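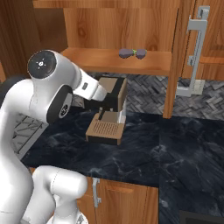 Siu-ming Huang wrote back to our last call to say that a machine which makes coffee has existed for quite a while, that it is called a coffee machine, and could we please explain why a second machine is needed to stand next to it. We printed the message out and then we hired him. He starts in July.

We are now looking for more people like that.

Kitchen Chore Judges (part-time, paid)
Nistance Home Trials, Raldale

The question we work on is whether a robot arm can do ordinary household chores yet. The short answer is "sort of." The long answer is 391 chores long and lives in a spreadsheet, and we need people who run real kitchens to go through it and tell us which of our passes deserve to be called passes. Making a cup of coffee is on the list. So is wiping the counter afterward, a chore that gets much less attention in the demo videos.

Much of our testing is done in simulation, where a spill costs nothing and the landlord never hears of it. You will watch simulated attempts on a screen, score them, and write a sentence or two on anything that would annoy you at home. "Took so long I would have gone out for coffee" is a perfectly good note. We have received it many times.

What the work involves

Two shifts a week, weekday evenings or Saturday
Scoring attempts against a checklist written by Berenice Medrano, who will want to hear what's wrong with it
Doing some of the same chores yourself in our test kitchen on Hinojosa Street, so we have a human time to compare against (the human is winning, please don't gloat in the comments field)
Arguing politely about what "clean" means

What we're looking for

You have kept a household going, or worked a café counter, a hotel floor or a shop stockroom. No engineering background needed. If you have one, you can still apply, but you will be asked to leave the word "nearly" outside.

You should be comfortable using a web browser and saying "no, that's not done." Our engineers are nice people and they get hopeful. Your predecessors passed a cup that was nearly full on the grounds that everyone had been there since lunch — we would like to avoid a repeat.

Pay is $1430 for the full run, in two installments, plus bus fare to the test kitchen. Coffee is free. At the moment a person makes it.

How to apply

Send a short note to Ezequiel Echevarría at the Niven Building front desk, or drop it in the box by the stairs. Skip the résumé. Tell us, in 1000 characters or fewer, which chore you would hand over to a machine tomorrow and which one you would never trust it with. Higinio Lozano reads all of them and does not care about spelling.

Applicants from the previous round are welcome to try again, including the gentleman who proposed a race.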